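Lullent Assisted Suturing Module: Set-up and Operating Guide
Updated May. By Wulan Sutanto, Technical Documentation, Nugroho

Print this section | E-mail this section

Section 5. Moving from manual to assisted suturing

5.1 Scope

This section is for training rooms and skills laboratories that already use the Lullent console and are adding the assisted suturing module. It covers the change in staff duties, the set-up of the wrist view and the hand-over between operator and module. Cable routing and power are covered in Section 2.

5.2 Changes to duties

With the module switched on, the operator no longer drives every stitch. The operator marks the start and end of the seam, approves each stitch plan and takes over when asked. Hands stay at the console throughout.

The bedside assistant keeps the existing tasks of instrument exchange and thread supply, and gains one: calling out slack thread lying near the jaws. At the Jerero training site this call was first given to the operator. It was moved to the assistant after operators reported that they were reading the plan display and missing the thread.

The shift lead, formerly responsible for the instrument log only, now also signs the stitch log. Allow time for this when drawing up the rota. Sites that run a short Friday list may combine the two logs on one sheet.

5.3 Setting the wrist view

1. Home both arms and wait for the steady tone.
2. Select WRIST VIEW on the Astel display panel.
3. Bring the instrument to the seam under manual control.
4. Adjust the light until the thread can be told apart from the shadow between the jaws. Bright reflections on the steel are normal and need not be removed.
5. Check that both jaw tips are in view.
6. Press HOLD.

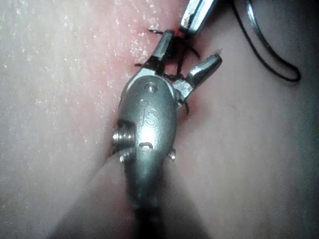
Fig. 5-1. Wrist view with jaws open at the incision. Second instrument tip at top; loop of black thread at upper right.

Note: Cut ends close to the jaw tips may be read by the module as live thread. If the plan display shows a line drawn to a cut end, reject the plan and mark the thread by hand.

CAUTION: Do not press RESUME while a loop of thread lies across the planned path. Ask the assistant to confirm, and wait for a spoken reply.

5.4 Hand-over

1. When the module requests a hand-over, the console shows code 345 and the arms stop.
2. Press the left pedal once. Control passes to the operator after 2 seconds.
3. Move the instrument clear of the thread before closing or turning the jaws.
4. Inspect the seam on both sides of the wrist joint. The housing can hide part of it — change the angle if in doubt.
5. Enter the reason for the hand-over in the stitch log. 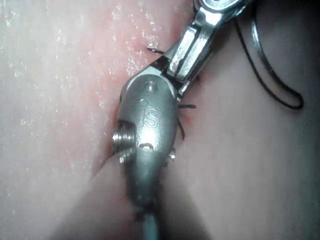
Fig. 5-2. Wrist joint over the seam, with short suture ends beside the housing.

Note: Hand-overs are not counted against the operator. Adi Lumbantobing, who leads operator training at Jerero, asks that the reason field be filled in even where the operator judges the request unnecessary.

5.5 Keeping manual skill

Operators who work only with the module lose practice at knot tying. Each operator should complete one full seam per week with the module switched off, logged under MANUAL. The stitch log holds 3000 entries; export it before it is full, as the oldest entries are overwritten.

Continue to Section 6, Cleaning and storage.

This site uses cookies to remember your language and document settings. Accept | Manage settings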